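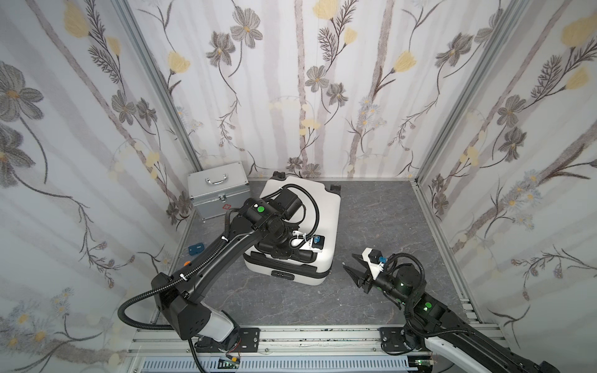 Customer reports that the Hullino order form rejects declared luggage weights with a decimal comma. Store is Drereo, US storefront, checkout version unchanged since July. Product affected is the hard-shell suitcase in white, the one shown lying flat on the gray marble-pattern floor, plus every other item in the luggage category. Clothing and accessories save normally.

Steps to reproduce: open any luggage item, enter 2,46 in the weight field, press Save. The field turns red and the form returns "value out of range." Entering 2.46 saves without error.

Ailbhe Fahy, 9:40 am
Confirmed on staging. The comma is stripped before validation, so 2,46 becomes 246 and exceeds the category limit of 100. Clothing has no limit set – that explains why those items appear to work. They are being stored with the wrong value.

Ekkachai Mahawong, 10:15 am
Checked the clothing records. 46 rows have a weight over 100. Exported them to the ticket folder. Please do not edit by hand until the parser is fixed, the nightly sync from Gukadcombe will overwrite the changes.

Ailbhe Fahy, 11:05 am
Parser patched on staging. A comma followed by one or two digits is now read as a decimal separator. A comma followed by three digits is still read as a thousands separator, so 2,000 saves as 2000. Luggage then rejects it on the limit, as expected.

Lindiwe Kruger, 1:30 pm
Tested with both formats in luggage and clothing. Passes. One problem: the bulk import uses its own copy of the parser and still fails on 2,46. Reopening.

Ailbhe Fahy, 2:20 pm
Bulk import now calls the shared function. Old copy removed. Retest please.

Lindiwe Kruger, 3:10 pm
Import passes. Still to do: correct the exported rows after deployment, and set a weight limit for clothing. Second item moved to its own ticket, assigned to Donal Duggan.

Status: waiting for deployment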